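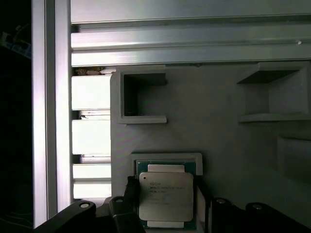 Is the Harb kit any good for pulling and sorting processors?

We refurbish office desktops in Clakthorpe and have a quote for the Harb arm kit with the Lindov software, 2,513 with the fixture plate or 1,351 without. Does it cope with chips, or only lids and cables?

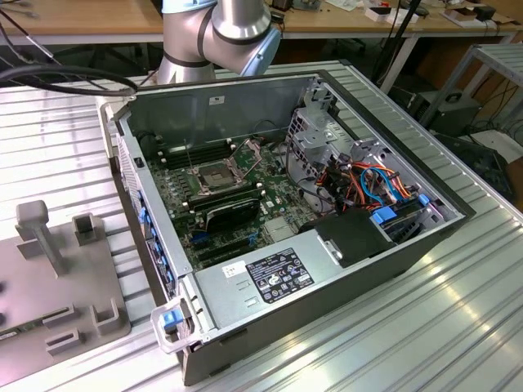

Answered by Nisreen Qudah – 3 found this helpful

We've had it since November. It handles chips fine once the positions are taught. Setting up a new case model takes me 10 minutes. We open the socket frame by hand before it starts. Pay for the plate.

Answer from niltivura_parts

too dear, get a screwdriver

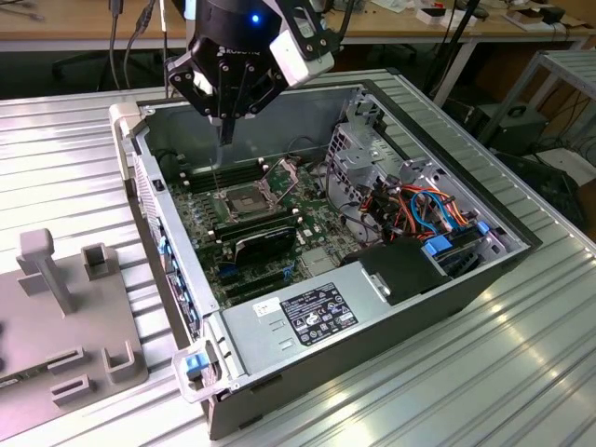
Answer from bench_two

Support is what I'd ask about. Lindov answer emails in the morning and that's your lot. Reach matters as well – with the tower on its side and the gripper coming down from overhead, measure your ceiling height before you order. The manual doesn't give a figure.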